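**Stirnemel library to lend tables**

Stirnemel's town library, which already lends cake pans, ladders and one very popular carpet cleaner, will begin lending tables in February. Borrowers may keep one for 27 days. Late returns cost $2 a day, the same as a ladder and a good deal more than a novel.
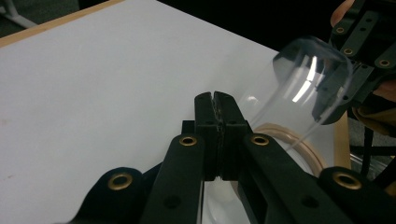
**Tove Bech**, local news reporter

The white tops with pale wooden edging are expected to go first, mostly to people hosting in-laws. Head librarian Eglė Ķēniņš has asked that tables come back without gravy. "We had a waiting list of 30 before we had a shelf to put them on," she said.

Chairs are under discussion. Until then, patrons are advised to stand, or to know someone with chairs. Sign-up is at the front desk until 5 p.m.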